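Rotating toys for a three year old – how many to leave out?
Asked 11/22/16 in Play at Home

We moved to Prekcombe in winter and most of the toys are still in tubs in the garage. My daughter seems happier with less, so I'd like to keep it that way and swap things over. How much do you leave out at once, and how often do you change it? I counted 41 blocks and have no idea if that's too many. She mostly lines them up by colour.

2 answers

We leave out one building thing, one pretend thing, and books. Blocks count as a single thing, so leave all 41. I swap when she stops going to them – sometimes that's a week, sometimes a month. Don't put a favourite away just to keep to a timetable. My son lost his wooden train for a fortnight that way and was miserable.
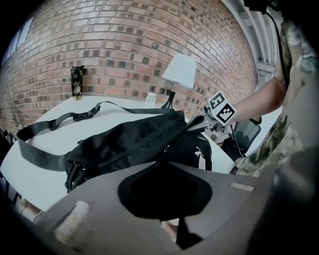 Table by the brick wall, with the lamp

The other thing that helped was doing the swap after bedtime. She finds it in the morning and gets on with it. If I ask her to help choose, everything comes out of the tubs and we're back to where we started.

Helpful: 14

Join the Yorath toy library if you're near there. They have more than 200 toys and you can keep each one three weeks, so the rotating is done for you. The Kaston one is closer to you but was only open Saturday mornings last time I looked. Puzzles get checked for missing pieces when you return them so count before you go

Helpful: 5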